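From: Danuta Lis
To: woodfinishing list
Subject: Re: Water-based topcoat going cloudy

Grażyna Walczak wrote:

> I put a second coat of the Plasham water-based on my
> desk top last night and it dried with a milky haze along
> one side. The first coat was fine. The shop is in the
> basement and it has been raining here all week. Do I
> have to strip it, or can I sand and go over it again?

Grażyna,

Don't strip it yet. I had the same thing happen in February with the same product. Most of the haze went away without any help once I moved the piece upstairs and left it alone for 10 days. Water was still trapped under the surface, and a damp basement slows everything down.

If it is still cloudy after that, sand lightly with 320 and put on one thin coat. Thin is the main thing. I was flooding it on with a foam pad and the haze was worst where I had stopped and turned around. I use a short-nap pad now and pull it the full length of the board.

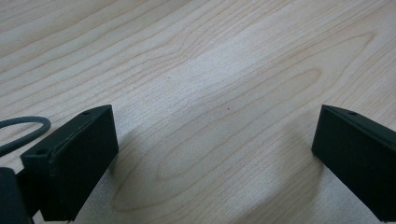 Color is the other thing to think about before you recoat. The oil-based Kastis is easier to put on in a damp room, but it turns yellow, and on dark woods you would hardly mind. On a pale top with thin tan grain lines and a big oval cathedral in the middle, I would stay with water-based and wait for better weather. Amber over a cream background changes the whole look, and there is no going back without a lot of sanding.

Also check the date on the can. Yáñez sold me one that had been open at the store, and it never cleared properly. They did exchange it -- I had kept the receipt.

What grit did you use between coats? If it was 200 or coarser, that may be part of the trouble.

Danuta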